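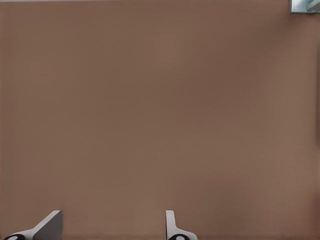 Peinture mate Merari, teinte Postia

La Merari est une peinture à l'eau pour les meubles et les boiseries intérieures. La teinte Postia est un brun chaud, sans brillance. Elle couvre bien en 2 couches sur un support propre et légèrement poncé.

Entre les couches, attendre une nuit. Ne pas appliquer en dessous de 10 °C. Sur le bois très tanique, nous conseillons de passer d'abord le fond Komton, vendu séparément.

Contenance : 2 litres
Référence : 104
Nettoyage des outils : à l'eau, tout de suite après le travail
Autres teintes de la gamme : 21, voir le nuancier Aravena

Le pot d'essai de 200 ml est disponible de nouveau depuis novembre. Les pots ouverts ne sont pas repris.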